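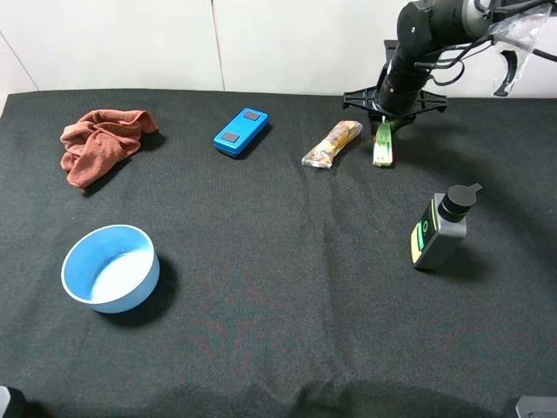 By Lilla Veres, Biltach Communications

Newsroom > Operations > Hulme site

Biltach will extend robotic item handling to the returns and repack area of its Hulme fulfilment centre from June, following a bench program run with integration partner Trencombe. The change affects the manual sorting of mixed household goods, a task now carried out by hand on all shifts.

Bench work uses small, dissimilar articles of the type that arrive in a returns tote: a pump bottle, a round bowl, a wrapped snack bar, a towel. Rigid items present a stable outline to the gripper. Textiles and film wrappers do not, and grasp settings for these are held separately in the Fornberg control software. Items are laid out on a dark cloth and the layout is altered between runs.

The program has logged 400 runs to date. Grasps that fall below the confidence threshold are stopped and referred to an operator, who selects a grasp point on screen or moves the article by hand.

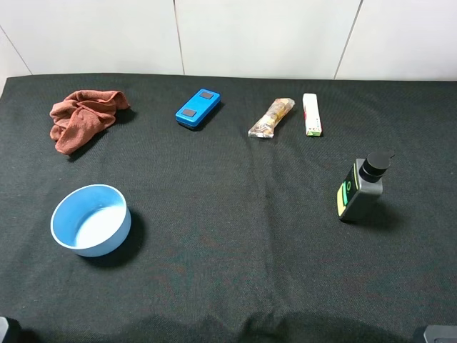

What changes on the floor

The Hulme site employs 215 people. No positions will be removed under the current plan. Repack staff will rotate through a new cell operator role covering exception handling, gripper inspection and end-of-shift checks. Training is delivered on site during paid hours, and the role carries a higher classification under the site agreement.

Repetitive reaching is the main reason for the change. An internal ergonomic review recorded almost 300 reaches per person per hour at the busiest repack benches. Operators at the new cells will work seated or standing, at their own choice, and will retain authority to halt a cell at any time.

Inspection of damaged or opened goods remains a manual task. So does any decision on whether an article is resold, donated or recycled.

The first cells will run on day shift only. Night shift will follow once exception rates have been reviewed with the site health and safety representatives. 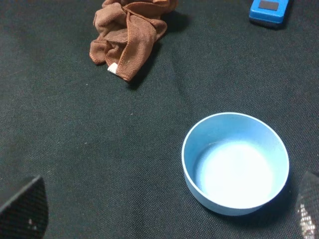 Wrist camera view of a towel and bowl, Trencombe bench program.

Media enquiries: Lilla Veres, Biltach Communications, Hulme.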